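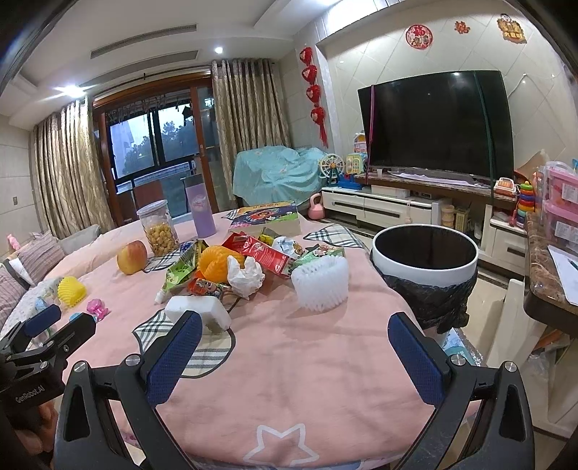 Pink cloth, snack wrappers, and a lined trash bin beside the table.

Every March somebody prints the advice to clear a table "by category." I don't buy it. By the time you have your categories, the apple has rolled under the sofa. Bring the bin over and pull out the wrappers and tissues first. Decide about the rest later. 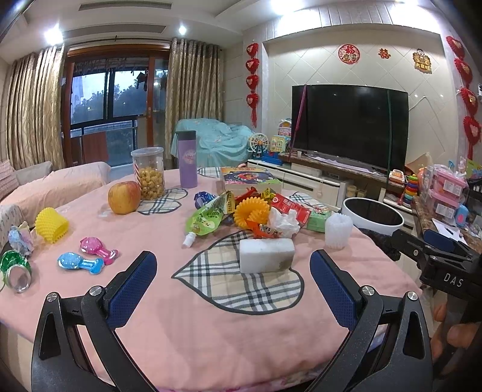
White block on the plaid, snack jar and purple bottle behind.

I'm no fan of the miracle sponge either. Berkemex says 60 wipes a block. I got 11 before mine crumbled, and plain dish soap did as well on jam. If your cloth has patches sewn on, try a corner first and go easy along the edging. Teethers and cup toys go in a bowl for the sink, away from the packets.

Table cloth clips (Jovico, pack of 4) are a waste on a round table. Mine slid off in 2 days.
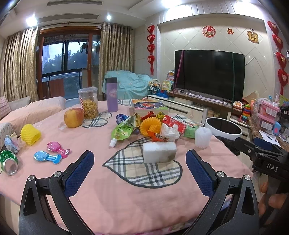 Marisel wrote in to say that she skips the block altogether and shakes the cloth off the balcony, crumbs and all, then washes it once a week. Fine, if you have no downstairs neighbors.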